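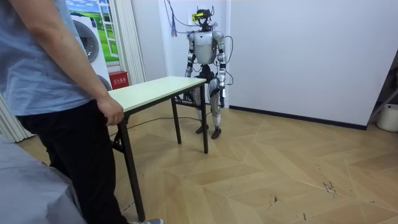 Ingeborg asked this morning if we are sure that the glue is the problem and not the paper. She had read my last entry and she thinks I blame the wheat paste too quickly. In her opinion the sheets from Brerthorpe were cut across the grain, and then any paste will make them curl, mine or hers.

Workshop notebook | Binding and repair
Home Entries Materials Suppliers Search
Reading time: 2 min

July, bench notes, started 9:40

I took her remark seriously and did the grain test before anything else. One strip cut along the long side, one along the short side, both held by the end between two fingers. The long one stayed stiff and the short one bent down at once. So the grain runs the long way on the full sheet, but the sheets were folded the wrong way for our format, and now it is parallel to the head and not to the spine. Ingeborg is right. I have written it on the packet with pencil.

This concerns only the Brerthorpe packet. The Leltine paper I tested also, and it is good. The endpapers of the Wegener ledger are from Leltine and they lie flat, I checked them again.

Paste: old recipe, one part wheat starch to five parts water by volume, soaked overnight, cooked slowly, strained 2 times. I still believe it was too wet last time. When I pulled the brush over the board it left small pools at the corners. Today I let it rest longer and thinned only the portion which I needed. It feels better under the brush, more like soft butter.

Trial boards today:
A - Leltine paper, new paste, pressed under the iron weights
B - Brerthorpe paper turned to correct grain, new paste, same press
C - Brerthorpe paper as delivered, new paste, same press
D - as C, but with the Vusis ready-made adhesive

Blotters changed after 27 minutes, then again before lunch. At 15:00 A was flat. B had a very light pull toward the pasted side, which I would accept. C curled so strongly that it lifted from the blotter when I took the weight away. D curled also, less than C, but the surface has become shiny at one edge and I don't like it for a ledger.

The rest of the Brerthorpe packet (we ordered 400 sheets, it is a pity) can be used for the small notebooks if we turn the pattern. We lose a strip on each sheet. I made the cutting plan on the back of the delivery slip, it is in the drawer with the bone folders. Please do not throw it away.

To do:
- ask Brerthorpe if they can deliver 100 sheets grain short, and at what price
- sharpen the paring knife, it tore the leather on the second corner of the ledger
- second sewing support of the ledger is still loose, look at it before the spine is lined
- new muslin for straining

Ingeborg Brandes wants to repeat board B with her own paste, which is thicker than mine. I left her two boards and the rest of the turned sheets under the gray felt. B stays in the press until tomorrow.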